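The ferry to Grirnholm left at 8, and by the time Ankica Jurić had found her gloves, her ticket and the tin of poppy-seed biscuits, it was already past the harbour wall and looking rather pleased with itself.

"There'll be another," said the boy in the kiosk.

"In 40 minutes or in 4 hours?" she asked, for in November you could never be sure.

"Four hours," he said, and had the kindness to look sorry.

So she sat down on the bench by the ticket office, with the tin on her knees, and thought about her sister. Jasmina had moved out to the island when they were both still young enough to run up the hill from the jetty, and they had quarrelled over a piano (their mother's, and badly out of tune even then) and had written to each other only at Christmas ever since. Now a letter had come out of season. It said the piano needed a new home, the roof needed a new everything, and would Ankica please come before the weather did.

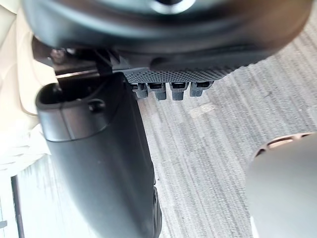 *Dark curves and a pale shine.*

She had been sitting there long enough to eat two of the biscuits when old Boris Berisha came along the quay with his dog, Golob, who was named after a pigeon and had something of a pigeon's walk. Boris had taken the post across for most of his life and still kept a boat, though his daughter would rather he didn't.

"You've missed it," he said.

"I have."

"You missed it last time, too. I remember you standing just there, in a green coat."

She had forgotten the coat, and she had certainly forgotten that anyone had seen her. That was the year of the piano, when she had come down to say sorry and had watched the ferry go — and gone home again, a little relieved, and told herself the tide had decided it.

"Is your boat sound?" she asked.

Boris considered the sky, and then the dog, and then the tin on her knees.

"What sort of biscuits are those?" he said.

She held the tin out to him, and picked up her bag.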